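The planner timed out again at the same place, and Qistina Sumampouw wrote the number on the pad next to her keyboard. Attempt 622. It had searched 4000 samples and given up.

Milan Verbruggen rolled his chair over and read the log from the bottom, the way he always did.

"It finds the loaf," he said.

"It finds the loaf every time. Then it plans a straight descent and the collision checker says no."

"Collision with what?"

"With the loaf."

He thought about that. The checker belonged to Plurken, the old stack from before Zikbridge bought them, and neither of them had written a line of it. It treated everything on the table as a thing to stay away from, and it kept doing so after the grasp module had picked one of those things as the target. Someone at Plurken must have handled that somewhere. Qistina had been looking for it since Wednesday.

She found it a little after four. The target was taken off the list by name, and the perception node had started adding a suffix to every name in October. Bread was now bread_0. The checker was still excusing an object called bread.

"One character," Milan said.

"Two. There's the underscore."

She changed the lookup to use the object ID, rebuilt, and waited. The build took 299 seconds. Milan went for coffee and came back with one cup, his own. She set the speed limit low, kept her hand by the stop button and pressed run.

The arm came down over the table. 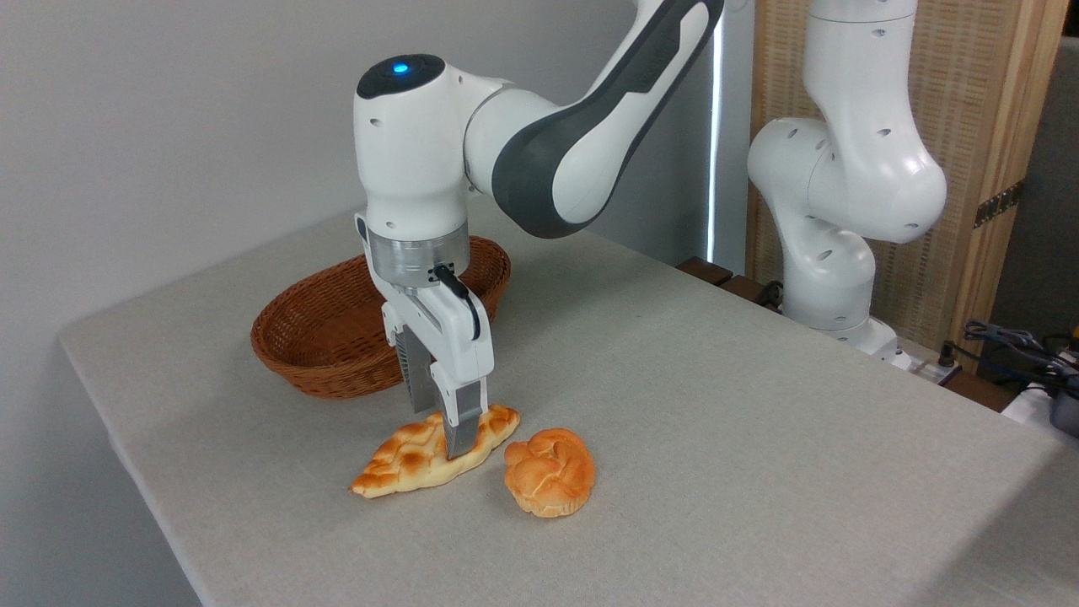 The front finger on the loaf, Wednesday afternoon.

"It's in the middle of it," Milan said.

"I can see that."

"So now it isn't afraid of the bread at all."

She pressed stop and opened the log. The checker was content. It had excused bread_0 for the whole motion, fingers included, and the depth estimate had put the top of the loaf lower than it was. The old bug had been hiding the new one — for months, probably.

She turned to a clean page on the pad and wrote 623, then the word depth.

"Are you staying?" Milan asked.

"For a while."

He put his coffee down on her side of the desk and pulled up the calibration file.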